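Rilness Robotics Club Bench Guide
Section 2: Setting up the basket task
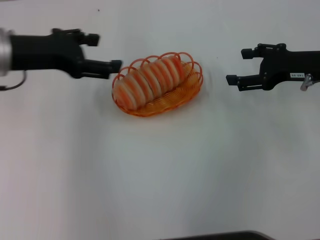 Figure 2-1. Both grippers open over the table, left gripper close to the basket.

Read this section before you run the two-arm bench for the first time. It covers the table, the basket and the opening position of the arms. Recording and scoring are in Section 3.

Before you start

You need two people. One runs the controls and the other stays at the stop button until the arms are parked. Sign the bench log and write down the run number. The last run entered in March was 273, so the spring group continues from there.

Preparing the table

1. Wipe the tabletop with a dry cloth. Do not use spray cleaner near the arms.

2. Take everything off the table that is not part of the task, including tape, pens and spare screws.

3. Set the room lights to full and close the blinds on the Tallwood side. Strong shadows upset the basket finder.

4. Check that the cable under each wrist hangs free and can move with the joint.

Placing the basket

5. Put the segmented loaf in the orange basket so that it lies along the length of the basket.

6. Set the basket on the far half of the table, a little left of center. Turn it at an angle, with the right end farther from you than the left.

7. Press down lightly on the rim. If the basket rocks, turn it a little and try again.

Note: The looped rim stands higher than the body of the basket. Close the fingers on the rim only at the ends. The loops on the long sides bend and the basket will swing.

Opening position

8. Power up the left arm, wait for the tone, then power up the right arm.

9. Load the profile named Mofokeng from the start menu. The passcode for student accounts is 2824.

10. Open both grippers fully. The fingers should point in toward the middle of the table from each side.

11. Bring the left gripper in first, at slow speed, and stop with the lower finger just short of the rim. Hold the right gripper well back until the left one has stopped.

Caution: Keep hands, sleeves and lanyards off the table whenever the arms are powered. To move the basket, press stop first.

Caution: Do not loosen the silver knob on the side of the right gripper. If it feels loose, stop the session and tell the bench lead.

If the arm stops by itself

The Nirbridge controller cuts power when a finger meets too much resistance. Back the gripper off by hand, check the basket for bent loops, and repeat from step 8. After a second stop in the same run, mark the run as failed and begin a new one.

Revised 18 April 2026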